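9 February 2024

So the choir thing is happening! I've gone back and forth on it since Christmas and last night I finally drove over to the Gatchalian building, sat in the parking lot for a good ten minutes with the heater on, and went in.

I should back up. I haven't sung with other people since high school, unless you count the car. I was an alto then, mostly because I could read the alto line and the altos were short that year. My voice has dropped since, and the warm-up had me growling down somewhere near the tenors. There's a woman at the end of the row, Brekell tote bag, never got her name, who leaned over and told me to just sing whatever I could reach and sort it out later. Best advice of the evening.

There were 19 of us. They say it's closer to 30 when the weather is decent, but it had been sleeting since lunch, and the hill up from Dandmont Street is no fun in sleet. We did four pieces, or bits of four pieces. One was a round everybody but me seemed to know from childhood. One was a spiritual in an arrangement with a key change I did not see coming (I was a full half step off for two lines and very confident about it). The other two are for the April concert, and one of those is in Latin, which I can fake. The last one is in Finnish, which I can't.

The Finnish one is gorgeous, though. It's slow, and the basses hold one note forever while the upper voices slide around on top of it, and when it locks in you feel it in your ribs. I'd forgotten that completely. I've listened to a lot of recorded choirs on a lot of headphones and it doesn't do that to your ribs.

Now, practicing. I have 14 pages of that piece and no piano. What I do have is a phone app that plays one line at a time in a horrible clarinet sound, and a pronunciation recording the director made for us in which you can hear her dishwasher. I play them both at once while I make dinner. My plan is to learn the vowels first and let the consonants turn up when they're ready, since the double letters are where I fall apart. You're supposed to hang on them a little. I hang on them far too long and come out the other side a beat late.

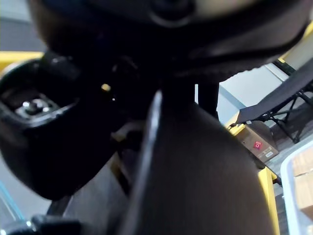 Rigoberto Cuevas wrote in after my last post to say that I'm going about it backward, and that I should speak the whole text in rhythm on one note until I'm sick of it, then add the tune. He did a Finnish program years ago and says the stress is always on the first syllable, so once you stop fighting that, half the page falls into place. He also says to mark every breath in pencil, even the obvious ones.

Okay, Rigoberto, I tried it this morning. I got through a page and a half before work and I hate to say it, but the rhythm did stick. I caught myself muttering it in line at the pharmacy. The breath marks I'm less sure of. I put in so many that it looks like I'm planning to hyperventilate.

A few people asked what it costs. Dues are $243 for the year, which made me gulp, but you can pay by the month and the music is included. No audition either, or I wouldn't be writing this. You do have to buy a black folder. Mine came from the Pradar on the corner and the rings already don't line up, so pages four through six tend to escape.

Next rehearsal we're splitting into sections for the first hour. The tenors have apparently decided I'm theirs. I'm bringing tea in the big thermos and the good pencil, and if anyone knows a trick for the Finnish "y" that doesn't make you look like you're blowing out a candle, please leave it in the comments.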